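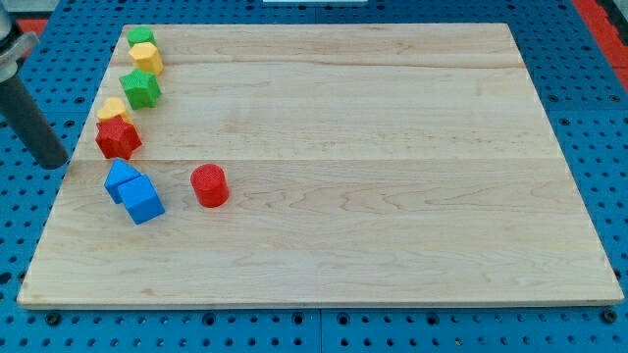
The Long Life of the Kitchen Board

Sooner or later every kitchen comes down to one flat piece of wood. The knives get sharpened and admired, the pans get hung up where guests will see them, and the cutting board leans behind the toaster like a relative waiting to be asked to dance.

I own 3 of them. One was a wedding present, one came with the apartment, and one I bought in Sidcombe, in August, in a shop that smelled of beeswax and had no prices on anything. I should have left at that point. The board cost 88 dollars, and I carried it six blocks home in the heat, rehearsing what I would say about it. "It's an investment," I said, to a person who was eating a sandwich off a paper towel and did not look up.

An expensive board changes your behavior. For the first month I would not let an onion near it. Garlic was out of the question. Beets were to be cut on the apartment board, which is plastic and already looks like a crime scene. What the good board got was bread, and then only bread with a soft crust.

Then there is the oil. Everyone who sells boards believes in oil, and no two of them believe in the same one. The shop in Sidcombe swore by mineral oil, rubbed in warm. A man at the Pokbridge market told me mineral oil was for hinges and sold me a tin of something called Fevora, a wax paste the color of old piano keys. The label says to apply it once a day for a week, once a week for a month, and once a month for life. I have had friendships with fewer obligations.

I did it, though. I stood there in the evenings with a rag, going with the grain, and I will admit to a certain calm. You start to know the thing. You know which knot drinks up the wax and which one shrugs it off. You find the little dent by the corner and try to remember which dinner it came from.

Washing is where marriages are tested. The rule is hot water, a little soap, both sides, stand it on edge to dry. The rule is not the dishwasher. A visitor once put ours in the dishwasher out of pure kindness, and I heard the cycle start from two rooms away. It came out with a curve you could have served soup in. Two weeks under a stack of encyclopedias brought most of it back, and gave the encyclopedias their first job in years.

There are alternatives. Prata makes a gray composite one that can go through the dishwasher every night and weighs about as much as a magazine. I borrowed one for a while. It was perfectly good. It slid around, it made a clacking noise under the knife, and I gave it back without a pang.

The Sidcombe board is scarred now. There is a pale pink patch from a bowl of cherries, and somebody finally did the garlic. I do the wax when I remember, usually when company is coming. The tin is still half full.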